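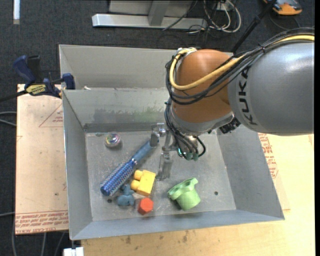 Drundport bounce is a label applied to a loose group of rap and party records made in and near the port town of Drundport. Its supporters treat it as a regional style with its own rules. Critics have been less sure, and the case for a separate genre rests on a small number of recordings, most of them by people who worked in the same two rooms.

Name

The earliest known use of the term is on a printed insert that came with the Quintanilla compilation Low Tide Tapes. The insert calls the music "the bounce from the port" and gives no names or dates. Later writers shortened the phrase and began to treat it as a settled category. Several of the artists on the compilation have said they never used it, and at least one called their own music simply "car music."

Sound

The records usually sit at a medium tempo, with a dry kick drum, handclaps on the second and fourth beats, and a short bass figure that repeats with little change. Verses are often half shouted and the hooks tend to be group chants. Fans point to a detuned bell sound as the mark of the style. The bell does appear on many of the tracks, but it was a stock setting on the Nolatix, a budget sampler sold widely at the time, and it can be heard on plenty of records from elsewhere.

Claims that the drum patterns come from dockside work songs should be read with care. No recording or written account of such songs has been found, and the claim seems to start with a press release.

History

Most of the music was issued on cassette by Quintanilla, a record store that also ran a small label out of its back office. A rival label, Grelier, put out a run of 12-inch singles and had better distribution, although its sound was smoother and some collectors leave it out of the story altogether.

The best known release is the Grelier single "Salt on the Dash," which is often described as a local hit. How big a hit is hard to say. The label claimed that it sold out a first pressing of 400 copies in a weekend - a figure that has been repeated many times and never backed up by invoices or store reports. It did not appear on any national chart.

Both labels had stopped releasing new music by the end of the decade. Accounts of a feud between them differ on nearly every point, including which label started it.

Reissues and reception

Interest picked up after a reissue of Low Tide Tapes on 2 Apr 2021. The new edition has 18 tracks, 2 of them previously unheard, and was sold as "the lost sound of a city." Reviews were mostly warm. A few writers noted that the remastering had added low end missing from the cassettes, which makes it hard to judge how the music first sounded.

A fan-run discography lists 122 releases under the heading. The list includes demos, radio dubs and several records made by artists with no clear tie to the town, and its standards for inclusion are not stated.

See also

Regional hip-hop
Cassette labels
Party rap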